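Wanted: someone to clear up after us

Sollis, ground floor, the old Hakex building (1946, original draughts)

We need a part-time person for the break room, 2 hours each afternoon, starting as soon as you can face it. The work is wiping tables, emptying bins and making decisions about other people's food. We have held meetings on that last point and are no further forward.

You should know a used tissue from a napkin somebody is coming back for. Recycling experience is welcome. Strong opinions on bottle caps are welcome too, provided they agree with ours: they come off and go in the tub.

Gloves, cloths and tea supplied. Pastries by negotiation.
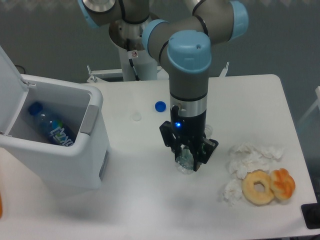

Digby Tuhiwai
Office Manager, Sollis

Bottles go in the white bin, lid up. Crumpled tissues go as well. The ring doughnut and the orange bun stay until four, then use your judgement. Apply in a few lines to the front desk by April 4, 2018.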